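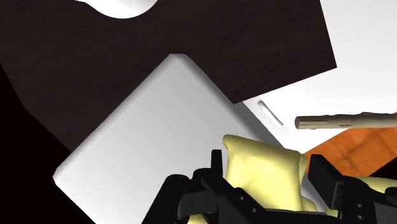 Flondale Obituary Index: Progress Report to the Mak Fund

Huiling Qin, July
2 min read

The grant pays for indexing the death notices printed in the Flondale weekly paper and for helping families who want to correct or add to an entry. Work on the bound volumes is on schedule. The loose issues are behind.

We have entered 473 notices since the last report, against a target of 400. Each entry gives the full name, maiden name where printed, dates and places of birth and death, military service, surviving family and place of burial. Onni Suominen checks every entry against the page before it goes online.

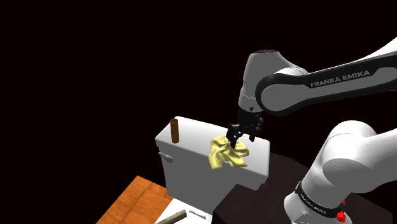

Robot arm over a white tank, simulated view.

Families have sent in 5 corrections. Most were misspelled surnames. One concerned a Navy veteran listed under his brother's name, and both entries have been fixed.

Gijs Segers has asked the Plomberg parish office for access to its burial register. We have no answer yet. Without it, entries for Plomberg will go online with the cemetery left blank.

Spending is within budget except for scanning, where 2 volumes had to be rebound first. We ask to move the unspent travel money to cover this.

Next period: finish the loose issues, and start on the funeral home ledgers lent by Wouter Van Leeuwen.

Contact: Huiling Qin, Flondale Obituary Index | Back to top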